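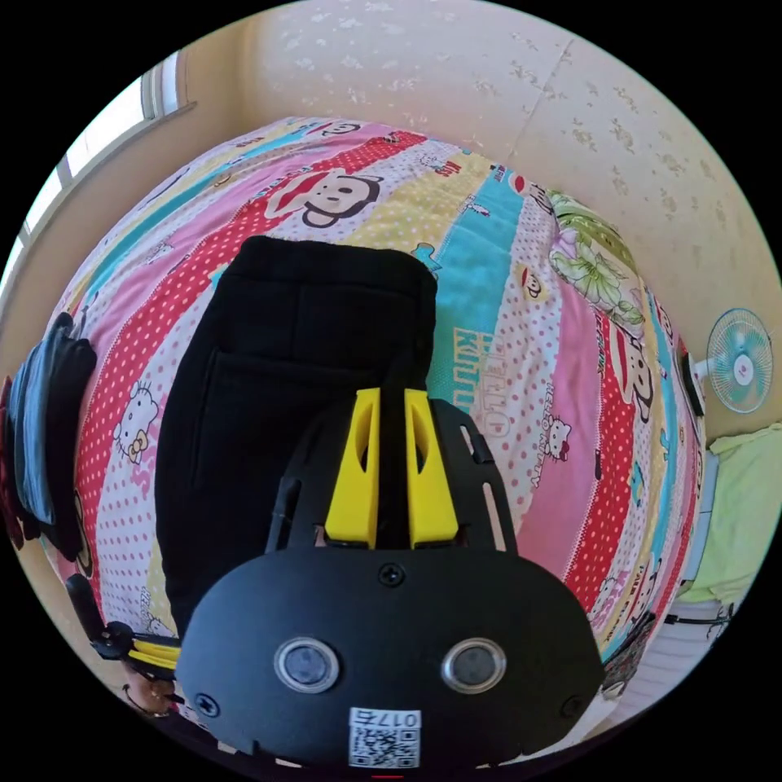
Black trousers, yellow fingers.

I asked the woman behind Vesport's folding data why she films in bedrooms. "Because that's where clothes end up!" she said.
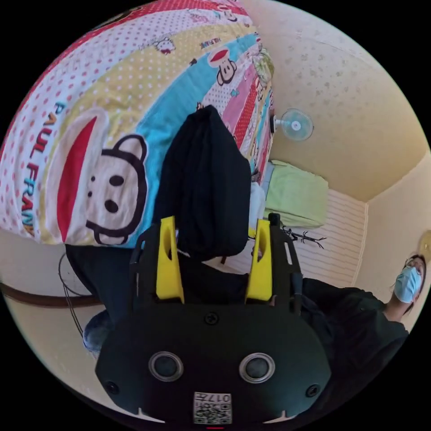

Her target is 400 examples, with 200 finished — all done by hand, gripper in each fist.

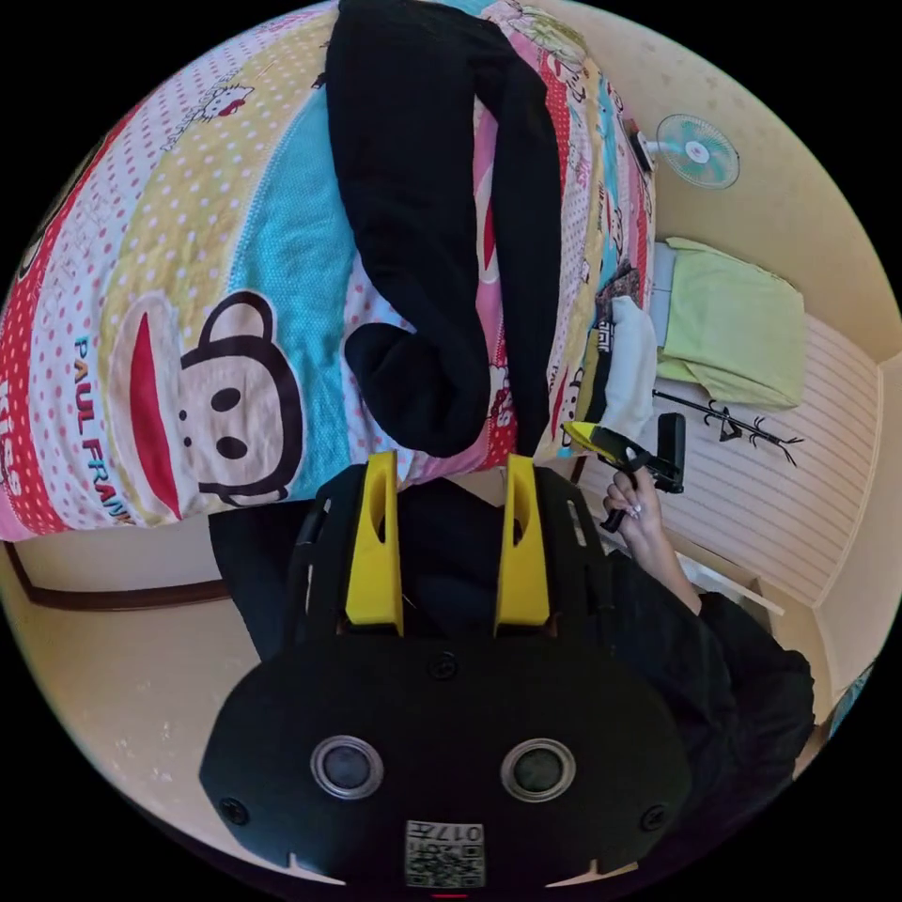 Clarkuneck, 6/9/25

"Sleeves are the worst," she told me over tea. "I bin the rushed ones."
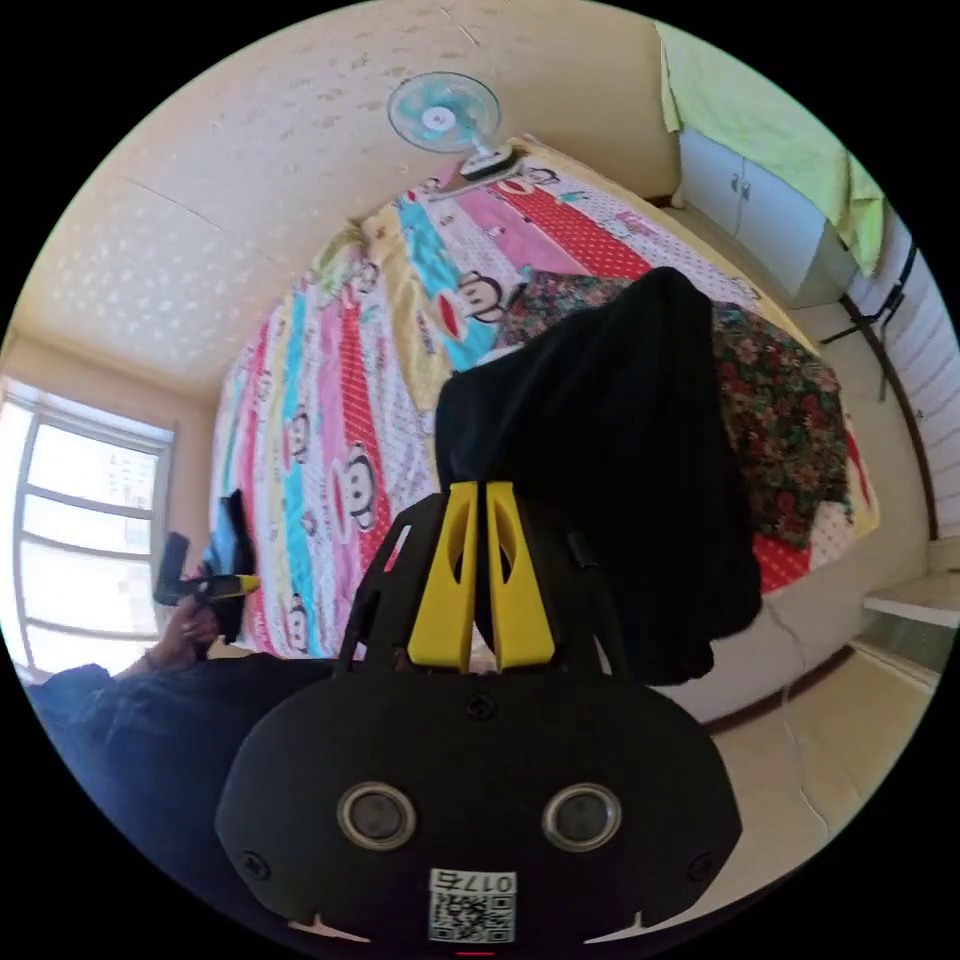

Black garment on the bed, gripper close by.

Training starts in October.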